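The kitchen table question

Wallora residents will have noticed that the reading room in Erley now has tables you can book. This was Mireille Yammine's idea, and it came out of a survey that went to 1,893 households in January. The survey asked what people missed most about the old building. Parking won, as parking always does, but second place went to "somewhere to spread things out".

I have some sympathy. My own kitchen table has been under a tax return, a half-mended lamp and a jigsaw of Lake Geneva for so long that we eat standing up, like horses. Najwa Sfeir tells me she does her accounts on the ironing board, which at least goes up and down.

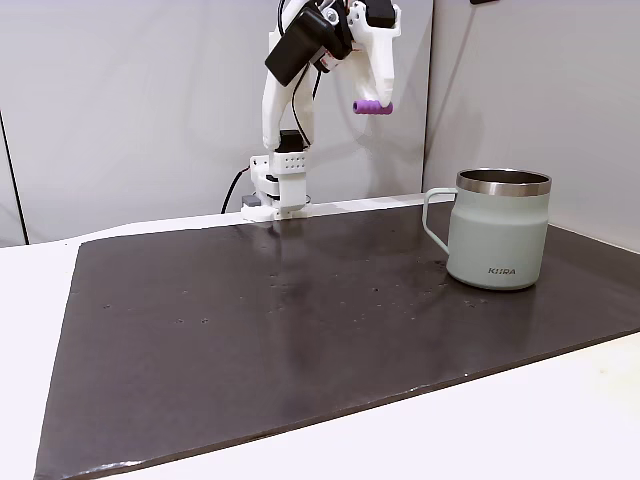

Booking is simple enough. You ring Yara Farah before noon, say which table you want and for how long, and she writes it in the ledger in pencil. The limit is 2 hours. Yara is firm about the limit and has a way of standing near you when it approaches. Dressmakers may bring their own machines, and model railways are welcome provided the whole county isn't being modelled. Glue is allowed. Glitter was discussed at some length and is not.

The Endham branch has been doing this for years, of course, and they do like to mention it. Domenica Baumgartner went over to see how they manage and came back with a page of notes, most of them about the biscuits.

The charge is 100 pence an hour, a figure written that way on the poster and left alone by general agreement. Please bring coins, as the tin doesn't take cards. Thursday evenings are already spoken for by Abla Jaber's map-mending group, who need every table we have and would quite like another. If you have a sturdy one you can spare, Mireille would be glad to hear from you. Mine is unavailable until I finish the lake.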